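My small text about the textile exhibition in Stirnircombe is finally finished! I wrote it together with a friend from my evening class, and it was my first time to write about art in English. We went to see Mondance two times, because after the first visit we disagreed on almost everything.

The show fills two rooms above the old post office. Most of the works are woven, and the biggest one is called Kjærgaard, after the street where the artist grew up. My friend found it cold. I stayed in front of it for a long time — the gray threads change a lot when you walk from the door to the window.

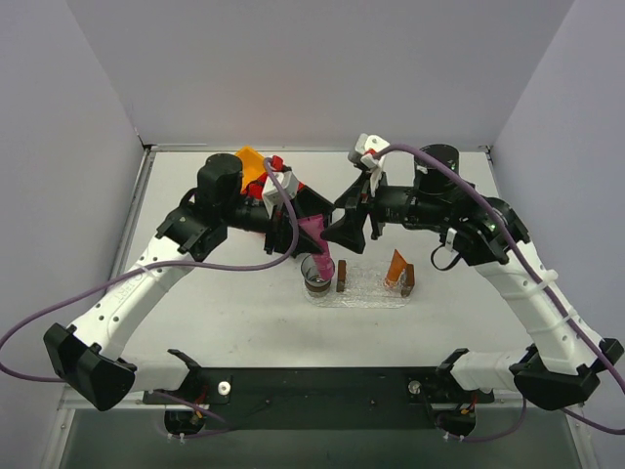
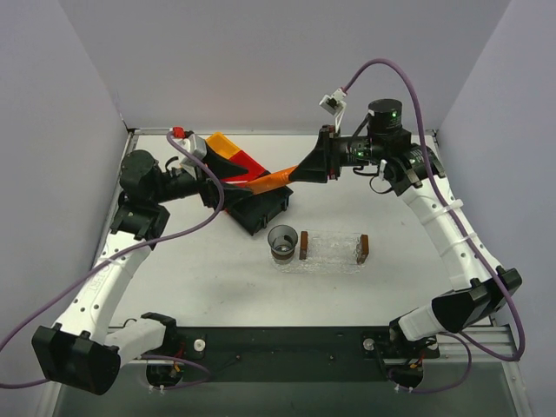

We had a limit of 2,000 words and our first version was much longer. I wanted to keep the part about the sound piece in the second room, nine voices reading old letters, but we had to make it short. My friend cut my sentences and I cut hers, and we are still friends.

If you want to go, the show is open until July. Take the stairs on the left side, the other door is locked. I needed 90 minutes for everything, with a coffee after. Next I would like to write about ceramics, but first I must read more about glazes, and my list of books is already too long.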